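Chapter 3
Sturm–Liouville Problems on a Finite Interval

3.1 Introduction

Chapter 2 treated linear second-order equations with initial data given at a single point. Under mild conditions on the coefficients, such problems have exactly one solution. The situation changes when conditions are placed at both ends of an interval. A boundary value problem may have one solution, none, or infinitely many, and the outcome often depends on a parameter in the equation.

The equation studied in this chapter is

-(p(x) y')' + q(x) y = λ w(x) y, a < x < b, (3.1)

where p, q and w are real and continuous on [a, b], p is continuously differentiable, and both p and w are positive throughout the closed interval. The function w is called the weight. Separated boundary conditions are imposed:

α₁ y(a) + α₂ y'(a) = 0, β₁ y(b) + β₂ y'(b) = 0, (3.2)

with real constants, not both zero in either pair. A value of λ for which (3.1) and (3.2) have a solution other than y = 0 is an eigenvalue, and the solution is an eigenfunction. Problems in which p vanishes at an endpoint, or the interval is unbounded, are called singular and are left to Chapter 5.

Readers who have used the Millville notes will find the sign of q reversed there. The convention adopted here makes the operator on the left bounded below, and it agrees with the one used by Gallardo in her lectures on oscillation theory.

3.2 A model problem

Take p = w = 1 and q = 0 on [0, L], with y(0) = y(L) = 0. If λ is negative or zero, the only solution is y = 0. If λ = k² with k > 0, the condition at the left end gives y = C sin kx, and the condition at the right end requires sin kL = 0. The eigenvalues are therefore

λₙ = (nπ/L)², n = 1, 2, 3, ...

and the nth eigenfunction has n - 1 zeros strictly between 0 and L. Much of the chapter is concerned with how far this behaviour persists when the coefficients are allowed to vary.

Three facts carry over without change. The eigenvalues are real and simple. Eigenfunctions belonging to different eigenvalues are orthogonal with respect to w. The eigenvalues form an increasing sequence tending to infinity. The first two follow from Green's identity and a short argument with the Wronskian, given in Section 3.3. The third is harder and is proved in Section 3.5 by means of the Prüfer substitution.

Students working through the chapter for the first time may omit Section 3.6, on asymptotic estimates. It is needed only for Exercise 22 and for the expansion theorem in Chapter 4. Familiarity with uniform convergence is assumed from Section 3.4 onward.

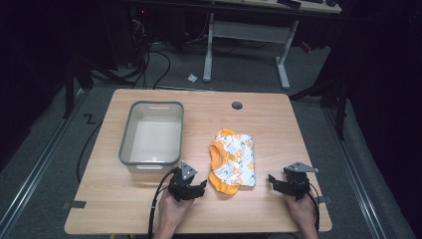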